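Speaker notes — "Soft Things, Hard Frames: planning around cloth"
Trindade meetup, 12/05/2026, second slot after the break

Slide 1. Title
Say hi. Thank Marlene Rezende for swapping slots with me. Mention that the slides go up on the meetup page tonight, and that Osvaldo Sampaio is in the second row and wrote half of the planner, so the really hard questions can go to him (wave at Osvaldo).

Slide 2. What I'm going to talk about
I work on Trillover, the software we run on top of our arms at Pevport. Trillover takes camera input, builds a picture of what is around the arm, plans a motion, and hands it to the controller. Plenty of systems do that. The part I love, and the part I want to spend the time on, is what happens when one of the things around the arm is cloth.
Cloth is wonderful. It has no fixed shape, it hides whatever is behind it, and it moves when you breathe near it. Every assumption you baked into your collision checker in year one comes back to say hello.
Quick show of hands: who has had a planner refuse to move because of a curtain? (Pause. There are always a few.)

Slide 3. The old way
Go fast on this one, people know it.
We used to turn the depth image into an occupancy grid and treat every filled cell as a wall. Great for boxes. Terrible for a drape, because the planner would stop well short of it and report no valid path, and the operator would sit there looking at a gripper that could plainly go where it was told. We had 39 recorded runs with fabric in the workspace and the old planner gave up on 32 of them. Read those two numbers slowly.
Geum-ok Moon went through every one of the failures by hand, which took her most of October, and sorted them by what the planner thought it was going to hit. Nearly all of them said fabric. That spreadsheet started this whole project.

Slide 4. Wrist view
Leave this one up for a bit and let people look before talking. 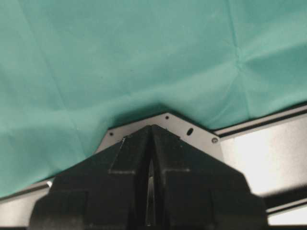 Contact classes are the idea I'd most like you to take home tonight. Every surface in the Trillover world model now carries a label for what touching it means: never, gently, or don't care. Look at how close together two of those labels can get in a single view. The teal fabric rests right on the top edge of that gray metal plate, so a "gently" surface and a "never" surface share a border, with the gripper tip just below it. If your label map is off by a few pixels there, you either scrape metal or you refuse to move. We had both, sometimes in the same afternoon! The creases gave us trouble too. Our first segmentation model loved straight lines, and a sharp fold line in cloth looked to it a lot like the edge of a panel, so it would happily cut one sheet into several rigid rectangles. Kendra Landry fixed most of this by adding creased fabric to the training set — before that, all our training cloth had been smooth.

Slide 5. How the labels get made
Three stages. Keep it light, the diagram does the work.
First, segmentation on the color image. Color is surprisingly good at this job and depth is surprisingly bad, because at wrist range a fold and a bracket can have almost the same depth.
Second, we match rigid parts against the cell model. We know where the frame is supposed to be, so anything that lines up with it gets promoted to "never" and stays there. The image alone can't demote it.
Third, whatever is left and looks deformable gets "gently", plus a number for how far we're willing to push it.
Someone will ask about "don't care". It's for things like loose paper and packing film. We use it very rarely.

Slide 6. The planner
Osvaldo's slide. Point at him again if he looks sleepy.
The planner is still sampling based, nothing exotic. The change is in the cost. A path through a "gently" region is allowed but costs more the deeper it goes, and the arm has to slow down before it enters. A path through "never" is thrown out. That's the whole trick, and I was amazed how much we got from it.
One warning for anyone who tries this at home: smooth your cost at the border between classes. Our first version had a cliff there and the optimizer loved to slide right along it, which put the gripper as close as possible to the hard stuff.

Slide 7. Control
The controller watches force at the wrist and compares it with what the planner expected. A slow rise is fine, that's fabric tightening. A sharp step means we hit something we labeled wrong, so we stop and back out along the path we came in on.
Tell the zipper story if there's time. Skip it if Mawar Nugroho is in the room, she has heard it too often.

Slide 8. Tooling
Please don't skip this slide even if running late!
We log every label map next to the plan that used it, and the viewer lets you scrub both together. We have 2625 of these pairs now. When a run goes strange, you can see in a minute or so whether perception or planning was to blame, and our meetings got much shorter and friendlier.
You can also repaint a label in the viewer and replan on the spot. New people learn the system this way faster than from any document I've written.

Slide 9. Still open
Cloth hiding a rigid edge. If the cell model knows about the edge we're fine. If it doesn't, force is the first thing that tells us, and I would like to know earlier.
Memory. When the drape moves, how long should we believe the old shape? Right now it's a timer and I'm not proud of it.
Two layers of fabric. We treat them as one. Ideas very welcome.

Slide 10. Thanks and questions
Thanks to Geum-ok, Kendra, Osvaldo and Mawar.
Backup slides: cost function, segmentation failures, force traces. Force traces first if the control people came.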